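Community Help > House & Garden > Kitchens > Moving & Storage

Moving into a much smaller kitchen, what do I do with all the glasses?

Posted by Holtent_Hen

Hi all, hoping for some advice. We move to a rental in Wivell on Saturday and the kitchen is a good deal smaller than what we're used to. One counter corner, a single sink, no dishwasher and hardly any cupboards. Our old place had a whole wall of them and I filled every one! I've been trying to work out what can live out in the open and what has to go in a box.
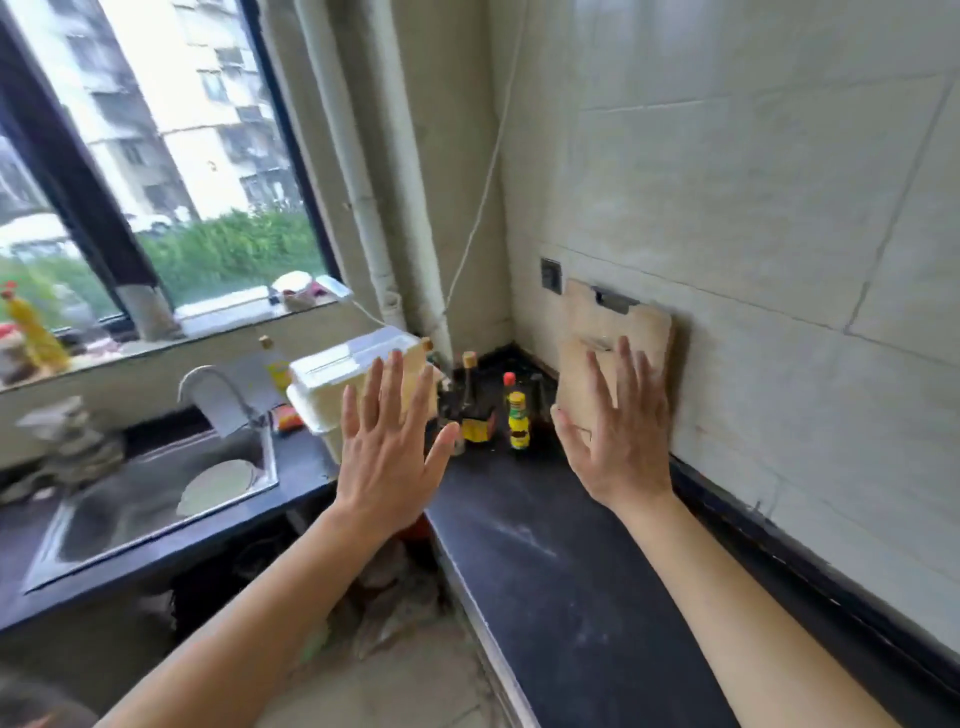

The corner with the sauces and the foam box.

My sister thinks I should give half of it away, but a lot of it was my grandmother's and I'd like to use it. Is open shelving a mistake near a stove? And how do you pack stemmed glasses for a 90 mile drive?

aguiar_attic

Oh, I feel for you, we went from a big farmhouse to two rooms over a shop and I thought I'd lose my mind. It does get better! Start with what you drink from on an ordinary day. For us that was a mug and a water glass each, and once we only kept those by the sink the washing up stopped piling up (mostly, anyway). 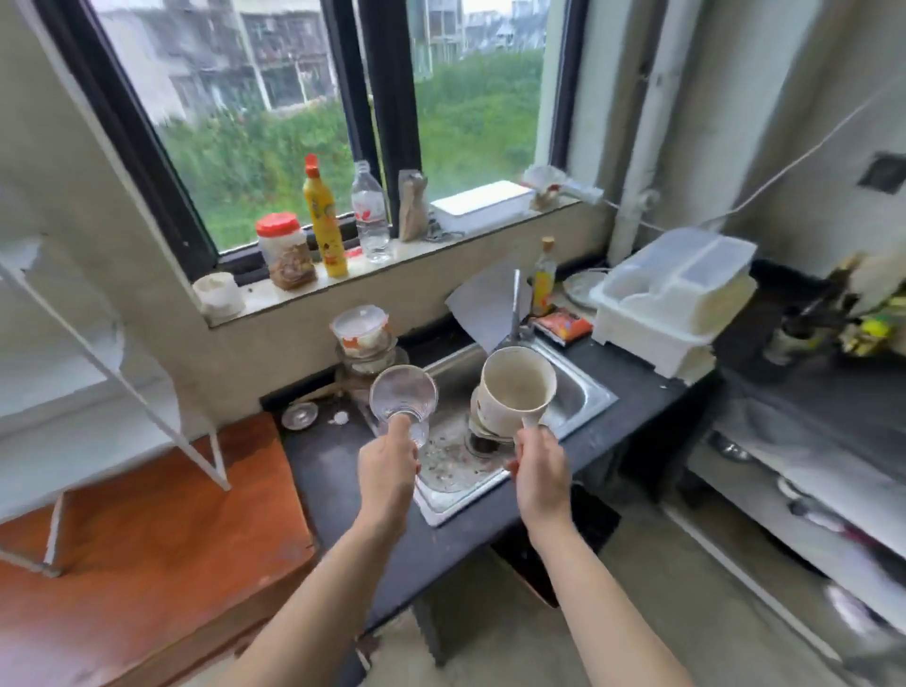 One glass, one mug, and the rest of the dishes waiting.

For the drive, stuff the bowls with crumpled paper, wrap the stems separately, and stand them upright in a divided box. Wine stores will often give you one if you ask nicely. Towels on top, nothing heavy over them, and carry that box in the car with you.

zastport_mick

just buy plastic ones

Second Shelf Down

Please don't buy plastic, your grandmother would be sad! Open shelves are fine as long as they're not right beside the burners, where everything gets that sticky film. A little rack on a table you already own does the job, and mine cost me 20 dollars secondhand. Put the tall stems on top where there's headroom and the tumblers lower down.
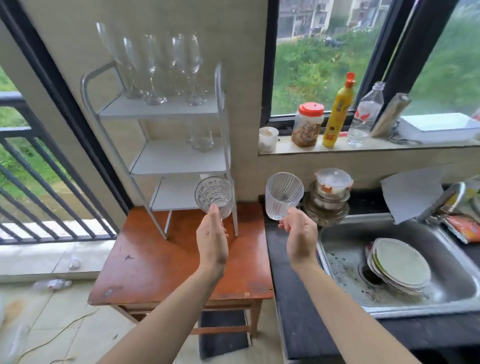
Stems up top, tumbler on the middle shelf.

Give the rack a gentle shove before you load it, and if it rocks, fold some cardboard under the short leg. I rinse the glasses I rarely use every month or so, with a drop of vinegar in the water. Good luck with the move, and do come back and tell us how you got on.

Related topics
Best way to get labels off old jars
Do I need to rewash dishes after a move?
Hard water marks on drinking glasses
Sauce bottles: fridge or counter?

Contact us | Community rules | Back to top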